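Minutes of the open day catch-up, Tarero
May 23, 2024
By Brândușa Cozma

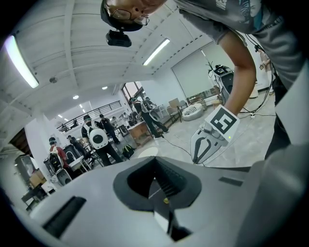

Present were Reynaldo Cruzado, Ionuț Voicu, Paraschiva Filip, Da-eun Maeng and me, taking notes with one hand and eating a biscuit with the other, so forgive any gaps. The February minutes were agreed, once Ionuț had his surname spelt properly.

1. How the visit went
Reynaldo thought the demonstration ran well but started too late. We'd told the Vumo visitors they would get 30 minutes with the grippers and most of them got less – the welcome talk went on and on (that was me, sorry!). Paraschiva said the second group asked much better questions, mainly about how long it takes to learn the grip, and she'd like that explained at the start next time.

2. Letting visitors have a go
Da-eun wants seven places per session and no more. Ionuț would rather let people drift in and out. We went round this for ages and settled on Da-eun's number, with a sign-up sheet by the door. I still think people will just turn up, but we'll see.

3. Money
We have 2,000 left for the next open day and 170 of that is already promised for printing. Reynaldo asked if the Droterero people might share the cost of lunch. I'm to write to them.

4. Vlad
Ionuț hasn't finished the Vlad handout. He read us the first page and we all liked it, though Paraschiva wants fewer initials and a proper drawing of the hand grip.

Actions
Brândușa – write to Droterero about lunch.
Ionuț – finish the handout, send it to Paraschiva.
Da-eun – sign-up sheet.
Reynaldo – new running order, with a shorter welcome.

Next meeting to be fixed by email.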